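Océane Gosselin
2 min read

1/ Replaced the receiving totes at the Thibodeau packing line in April. Notes for anyone specifying bins to sit next to a roller conveyor.

2/ Wall height matters more than volume. Our old bins had low sides and small cartons went over them at the transfer point.

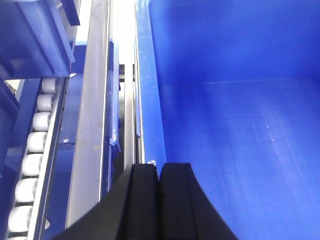

3/ Smooth floor, no ribs. Ribs catch flat mailers and the picker has to pry them up. A glossy floor wipes clean in one pass.

4/ Keep one color per station. Blue is inbound only. Labels fall off, the bin stays blue.

5/ Check the rim before the floor. Chips start on the edge nearest the rollers. We inspect every 3000 cartons and log anything that catches a glove.

6/ Gap between bin and conveyor is set at 38 mm. Any wider and padded envelopes drop through.

Comments

Nazma Pramanik: Same gap with poly bags?

Océane Gosselin: No, 11 mm. They fold.

potov_ops: Do yours nest when empty?

Related
Roller pitch for small cartons
Marer shelving, one year in
Relabeling 418 locations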